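Chapter 7
Showing the Robot What to Do

In the last chapter every motion was written out ahead of time as a list of positions. That works well when the parts always arrive in the same place. It works poorly for jobs such as pressing down a strip of tape, where the person writing the program can do the task easily but has trouble putting it into numbers. This chapter covers a second approach, in which a person performs the task through the robot and the robot's motion is recorded.

There are two common ways to do this. In hand guiding, the operator takes hold of the arm and moves it. The motors are set so that they give way under a light push, and the joint angles are saved as the arm travels. In remote control, often called teleoperation, the operator stays back from the arm and drives it with a joystick, a handheld controller, or a smaller copy of the arm. The operator's hands stay out of the camera views, and the motors do the same work they will do later on their own.

Each recorded performance is called a demonstration. A demonstration holds the joint angles, the gripper opening, and usually the video from one or more cameras, all stamped with the same clock.
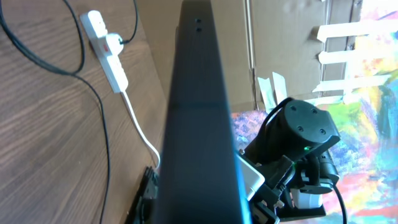
A camera at the wrist moves with the gripper, so the background changes all through a demonstration. A fixed camera sees the whole bench but loses sight of small parts when the arm passes in front of them. Many setups use both.

We will follow one set of recordings through the chapter. It was made on a Nameo arm with the Trunari recording software and contains 294 demonstrations by 11 operators. Some are smooth. Others include pauses, missed grasps, and second tries - and whether to keep those is a question we take up in Section 7.3.

Before reading on, you should be comfortable with joint angles and coordinate frames (Chapter 3) and with sampling rates (Chapter 5).

7.1 Hand Guiding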